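Cirnar Practice Card Set: Handling Clothing and Soft Goods

Home > Operator materials > Cards and posters

Order code: CP-156
Format: 20 double-sided cards, A5, wipe-clean, on a ring
Language: English
Availability: in stock, next revision due February

The CP-156 set covers hand-held gripper work on garments, bedding and other soft items. It is written for operators and shift leads, and can be used next to an existing site procedure or in place of one. Each card has the rule on the front and the check on the back.

What the cards cover

Before the session: pads clean and seated, pivots free of thread and lint, screws tight, lens wiped. Sleeves rolled or cuffed. No rings or bracelets.

Setting out: one garment per task unless the task sheet says otherwise. Empty the pockets. Zips and drawstrings are checked before the first grasp.

Grasping: approach with the tips open. On quilted or padded items, take hold of enough fabric to include the shell and the filling. Do not pull on a single stitched seam. If the fabric slips, open fully and start the grasp again.

Two-handed work: keep both tools in control until the item is at rest. Fingers stay behind the moving parts. Tools do not cross.

Stopping: any snag, torn seam or loose pad ends the task. Mark the take as stopped and fill in the fault slip.

Records: item type, surface, operator code and result, entered before the next task starts.

Working limits used in the cards

Session length: 30 minutes, then a break
Item weight: up to 2 kg per pair of tools
Pad check: at the start of every session

Sites can write their own limits in the blank box on card 3. Use a permanent pen and wipe off with alcohol.

Works with

The wording is not tied to one make of tool. Cards 61A and 61B are add-ons for sites using the Jundeo task sheet and are sold separately. A wall poster of the stopping rules is listed under Grasis Posters.

Returns

Unopened sets only. Sets with writing on card 3 cannot be exchanged.

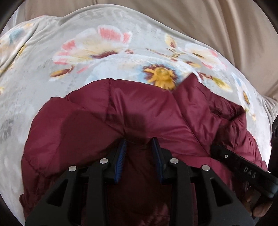 Two-handed work on a quilted jacket, laid on a floral blanket.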